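Plekar: handwritten sermon notes, transcribed

README, last touched in July

What this is

Plain text transcriptions of handwritten sermon notes from one preacher's notebooks. 1081 page files, from 8 notebooks. The notebooks came out of the Holidum chapel when the building was sold and have been sitting in boxes since. Short outlines mostly, some full sermons written out word for word, a few prayers, lots of lists of hymn numbers.

Preacher never signed the books. We have a guess, it stays out of the data until somebody can back it up. In the files he is just "the writer".

Still a work in progress. Notebooks 1 to 6 are read twice. 7 and 8 are read once only, expect mistakes.

What's in the folder

pages/ one text file per page, named by notebook and page, e.g. nb3_041.txt
sermons/ same text joined up into whole sermons where we could tell where one stops and the next starts
index.csv one row per page: notebook, page, sermon id, main Bible reference, hymn numbers, status
refs.csv every Bible reference we found, spelled out in full
unclear.csv words we could not read, with page and line
notes/ loose remarks from the readers, not tidy

No scans in here. The scans are too big, and the family that owns the notebooks wants to be asked first. Write to me if you need to check a page against the original and I'll look it up.

How the text was made

Pages scanned flat. First pass with Sakai, our line splitter, which cuts the page into lines and makes a rough guess at each. Guess is bad on this hand. Good enough to save typing the common words though. Then a person reads it against the scan and fixes it. Then a second person reads that, without talking to the first. Where the two disagree it goes in unclear.csv and I pick one.

Pivo is the small script that joins pages into sermons. It looks for a new Bible text at the top of a page plus a ruled line. Works fine for notebooks 1 to 5. In notebook 6 the writer stops ruling lines, so those joins were all done by hand. If a sermon in there seems to change subject halfway thru, it's probably my mistake, tell me.

Spelling and marks

Writer's spelling kept. "Shew" stays "shew". Same for capitals, which are all over the place.

Square brackets = our guess at a missing or torn bit
Double question mark = could not read, see unclear.csv
Curly brackets = squeezed in between lines or up the margin
Tilde on both sides = crossed out but readable

His shorthand: "Xt" is Christ, "Xn" Christian, "Gd" is God except on one page in notebook 4 where it can only be "good". "Ch." is church or chapter, you have to look. We expand these in sermons/ but leave them alone in pages/. If you count words use sermons/.

Bible references

He quotes from memory a lot and gets the verse wrong by one or two. refs.csv has a column for what he wrote and a column for what he meant. Only trust the second one if status is "checked". Psalms are the worst, particularly 90, which he comes back to in every notebook and quotes three diffrent ways. Left as is.

Also, books that have a First and Second, he often just writes the name. "Cor. 13" is easy enough. Others not. Blank in the second column means we gave up.

What you might use it for

Looking at how one man put sermons together over a working life. Which texts he preached on and how often. Handwriting people might want the text as a check on their own reading tools. Local history, a bit, he mentions floods and a bad harvest and who was sick.

What not to use it for

Please don't treat it as what the whole chapel believed. One writer. Notebooks are missing too, there's a clear gap between 5 and 6 where the ink, the hand and the shorthand all change.

Don't pull out the names of sick people and families and post them around. Most are initials only. The ones that were full names are cut to initials in pages/ and sermons/ both.

Known problems

- nb2 pages 30 to 37 are out of order in the original, someone rebound it badly. File order follows the book as it is. sermons/ has them in the right order, we think.
- hymn numbers point to more than one hymnal. We don't know which ones. Anything over 1000 can't be from the book he uses early on.
- index.csv has some blank status cells. Treat blank as "read once".
- long dashes came out as two hyphens in nb7. Will fix.
- two pages of accounts (candles, coal) counted as sermon pages. Should be moved, havent done it.
- Greek words are typed without accents.

Fixes

Send page file name, line, what it says now, what it should say. One line each is plenty. Please don't send back a whole edited folder, I can't merge it.

Credit

Azucena Orozco, second reading on notebooks 1 to 4 and nearly all of refs.csv. Text is free to use for study and teaching, please name Plekar. Ask before printing whole sermons.
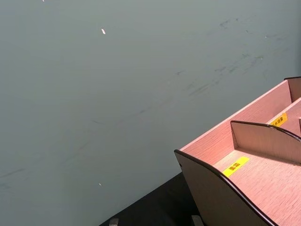
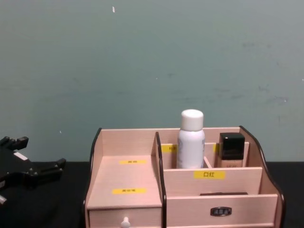

Gray-green wall in both; pink desktop organizer in the second.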